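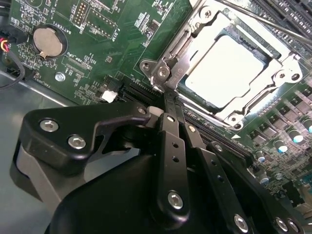 Teaching a home-built gripper to work around a motherboard

I've been building this arm on and off in the back of our shared shop, and the question I get most is how I keep it from chewing up the boards. So this is the part of the build where you set up the wrist camera and teach the approach to the CPU socket. If your arm doesn't move yet, go do that first (my wiring page covers it) and come back!

What you need: an arm that can hold a position, a two-finger gripper, a small camera at the wrist, a dead motherboard still screwed into its chassis, and hex keys. Use a dead board. I mean it. My friend Thirumalai Gounder started with a live one and now he has a dead one too.

Step 1. Tighten everything. Go over every hex-socket screw on the bracket and the finger links before you calibrate, then open and close the gripper 14 times and go over them again. Mine always has one that backs out a little, usually low down where the key hardly fits.

Step 2. Clamp the chassis to the bench. Rubber feet alone won't do it, I tried that for a whole evening and kept blaming my code.

Step 3. Aim the camera. You want the fingertips and the whole socket bracket in view at the same time, and the gripper is going to hog a lot of the picture whatever you do. Leave the camera mount finger-tight until you like the angle.

Step 4. Turn the exposure down. The metal lid of the processor throws back so much light that mine comes out almost pure white, and a white blob is a lousy thing to line up on. I use the four screws around the bracket as my targets instead. The coin battery and the BATTERY1 label next to it are handy too, for checking which way the board is turned.

Step 5. Record a hover point. Jog the arm by hand until the closed tips sit 6 mm above the board, just outside the bracket, and save it. My shoulder encoder reads 2,074 there. Yours will read something else, so write it on tape and stick it to the base.

Step 6. Add no-go zones. Mine are the capacitors beside the socket and the memory slots. Capacitors are taller than you think when you're coming in at a slant - measure them with calipers and add 2 mm.

Step 7. Run it slow, at the lowest speed your controller allows, with one hand on the power switch. Tharushi Pramanik watched the side view for me while I watched the camera feed, and she yelled "stop" a lot sooner than I would have.

Once it gets to the hover point cleanly from a few different starting poses, save the whole routine under a new name so you don't overwrite it later (ask me how I know). Next page is the retention lever, and for that one you'll want softer fingertips.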